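Flornon Desk Items
README and data card

What is in here

Flornon is a collection of notes and pictures about the small things that end up on a white table: pens, a pencil cup, bottles, little tubs with lids, open plastic bins, scraps of packaging. The activity is tidying up. Things start out spread over the table and are supposed to end up in a holder or a bin.

There are 300 entries in the set. Each entry has one picture, a short text note, and a list of the things on the table with a word for where each one belongs. The notes were written by two people who did not always agree, and where they disagreed we kept both versions.

Please read the rest before using it. Most of the complaints we got about the first release came from people who had read only the file list.

What it claims and what it doesn't

The first version of this card said the set covered "everyday desk organization." I took that line out. It covers one kind of table, a narrow range of stationery and containers, and one idea of what tidy means. If your own desk has mail, cables, a lamp and half a sandwich on it, you will not find it here.

I have also removed the word "natural." The things were put on the table by us. People do not usually set out a pencil cup and a storage bin side by side and then think about which one deserves the pen.

Item groups

Writing things. Pens mostly, a few pencils. Labeled "pen" unless the lead is visible. Expect mistakes with dark pens inside dark holders, where sometimes all that shows is a dark stick leaning in a corner. Those carry the tag "unsure" and should keep it.

Holders. Anything meant to stand upright and take pens. Mesh cups are harder than they look, as the holes let you see part of what is inside and tempt you into guessing the rest.

Bins. Open plastic storage bins without lids. A bin counts as "in use" if there is anything at all inside it. Natnael Alemayehu objected to this rule and I think he was right, but changing it would have meant going back over every entry.

Bottles and tubs. Clear bottles, white containers, whatever had a lid. Label text is written down only when it can be read. When it can be half read, the note says so and nobody is supposed to finish the word.

Scraps. Wrappers, small cups, bits of film. This is the weakest group in the set. A crumpled wrapper and a small translucent cup look a lot alike at the bottom of a bin, and in about 200 entries they share the tag "wrapper or cup." Do not report a score on this group as if it meant something.

Where things belong

Each item gets one of four words: holder, bin, stays, unknown. "Stays" was meant for bottles and tubs that have a fair reason to be on a table. In practice it became the word for anything we did not want to argue about. Farah Kwok suggested a rule by size and Azlan Ngau suggested a rule by use. We tried both on the same entries, and neither one matched what people did when asked to clear the table themselves.

A pen that is already standing in a holder is marked "holder, done." This makes the set look tidier than it is. If you count finished items as successes you are partly counting pens that were never moved.

Sample entry
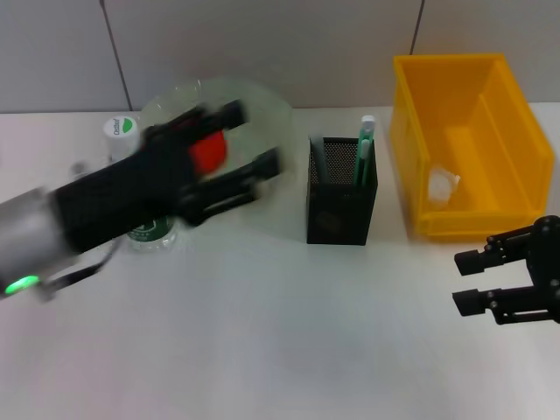 Puspita Gunawan
Maintainer, Flornon Desk Items

Note for this entry: black mesh holder near the middle, with a green pen with a white cap and a pale green and white pen next to it. Possibly a black pen at the back left. Yellow bin on the right, open, one small white translucent item inside. Clear bottle, mostly hidden, green label. White container with a white lid, label reads roughly "Oclist." Red object held in the gripper, not named. Small gray object by the container, not named.

Tags: pens "holder, done"; possible black pen "unsure"; item in bin "wrapper or cup"; bottle and container "stays"; red object and gray object "unknown."

The second note on this entry had a name for the red object. I dropped it. A color and a guess do not make a label, and I would sooner ship an "unknown" than a confident error.

Known problems

1. Bright bins are easier to find than dull ones. A good result on yellow plastic tells you little about anything else.

2. Partly hidden bottles are listed the same way as fully visible ones. There is a column called "hidden" but it was filled in unevenly until December.

3. The order of items in a note follows whatever the writer noticed first. Please don't read importance into it.

4. "Tidy" was never tested with anyone outside our own group.

Changes

Version 2: "natural" removed, "unsure" tag added, both writers' notes kept except where one named a thing that could not be identified.

Version 1: withdrawn. Please delete copies.

Corrections

Send the entry number and what you think is wrong to Qistina Ngui, who goes through them on Thursday. Requests to add a "messiness score" will be read and most likely declined.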